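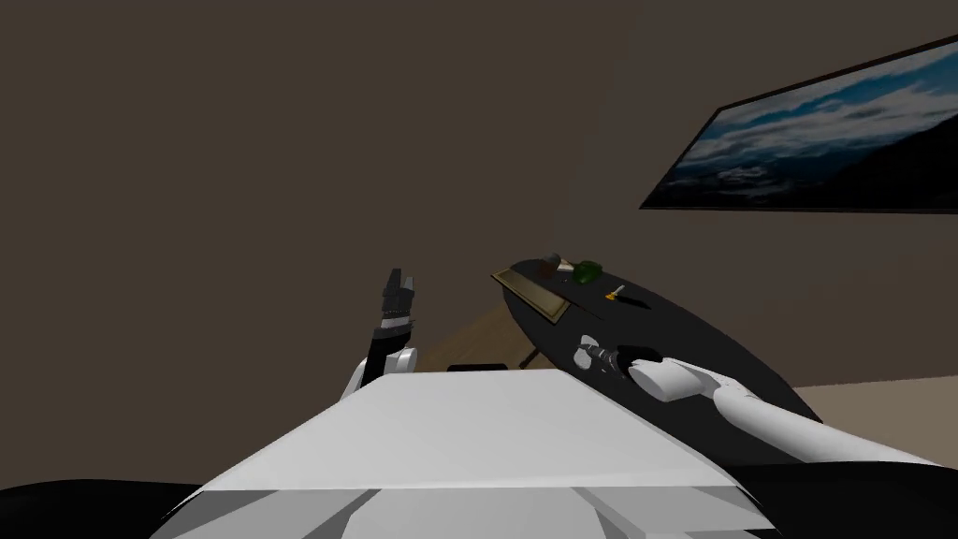
Robots domestiques
Mardi, par la rédaction d'Ekenard

« Débarrasser une table, c'est encore très difficile »

Chez Favness, on entraîne les robots d'abord en simulation. L'ingénieure qui dirige ce travail a accepté de nous parler, à la condition que son nom ne soit pas publié. Elle nous reçoit à huit heures du matin, avant sa première réunion.

Je lui demande tout de suite si une machine peut aujourd'hui ranger un salon. « Un salon que nous avons préparé, oui, assez souvent. Le vôtre, je ne promets rien. » Son équipe utilise un logiciel interne, Majimbun, qui fabrique des pièces virtuelles avec des meubles et des petits objets. Il en existe 1 541 pour le moment. Le robot y répète la même corvée : prendre ce qui traîne sur la table et le mettre au bon endroit.

Qu'est-ce qui lui pose le plus de problèmes ? « Les choses plates et minces. Une fourchette couchée sur un plateau brillant, par exemple. Un enfant de six ans la fait glisser vers le bord et la prend. La machine essaie de la pincer par le dessus, elle rate, elle recommence. » Elle ajoute que deux bras n'aident pas toujours, car il faut décider lequel travaille et lequel attend.

Sur les essais réels, elle reste prudente. En septembre, l'équipe a fait 121 essais dans un appartement prêté par Lusturo, une société de nettoyage. « Plus de la moitié étaient acceptables. Mais acceptable pour moi, cela veut dire que rien n'est cassé. Le client, lui, veut aussi que ce soit rapide. » Pour une table basse, le robot met plusieurs minutes.

Et dans les magasins ? Elle pense que la mise en rayon viendra avant le ménage, parce que les emballages se ressemblent et que les étagères ne bougent pas. Chez les particuliers, elle refuse de donner une année. « On me la demande à chaque entretien. »

A-t-elle elle-même un robot à la maison ? « Un aspirateur. Je dois ramasser les chaussettes avant. »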